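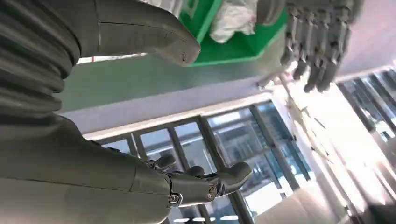 Zestero 2: nuevo motor de conflictos para la simulación de rodadura

La versión 2 de Zestero, el simulador de tiempo acelerado para movimientos en superficie, ya se encuentra en el repositorio de los socios. El cambio principal afecta al motor de detección de conflictos en calles de rodaje, que pasa de un paso de tiempo fijo a una planificación por eventos. Cada aeronave publica su intención de ruta como una secuencia de segmentos con hora estimada de entrada y salida, y el motor solo recalcula cuando una estimación se desplaza por encima del umbral configurado.

Para la validación se utilizó el escenario de diciembre, con 3.489 movimientos y nueve configuraciones de pista. La versión anterior generaba 279 alertas duplicadas en los cruces con calles de salida rápida; el origen era un redondeo en la conversión de coordenadas locales, ya corregido. Helmut Schmieder ha revisado además el modelo de retroceso desde puesto de estacionamiento, que ahora admite tiempos de desconexión del tractor por tipo de aeronave.

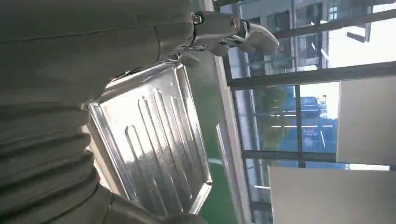 Brazo con funda textil y pinza metálica.

El formato de los ficheros de demanda no varía. Sí cambia el de las restricciones de calle: el campo de envergadura máxima es obligatorio y debe expresarse en metros. Los escenarios importados desde Haslam requieren pasar por el conversor antes de la primera ejecución; en caso contrario, el cargador rechaza el fichero completo y deja constancia en el registro.

Queda pendiente la asignación dinámica de puestos remotos. Ludger Janssen mantiene la rama de pruebas y solicita casos con rotaciones cortas, preferiblemente con horas de calzos reales. El servidor de compilación no estará disponible el sábado por mantenimiento.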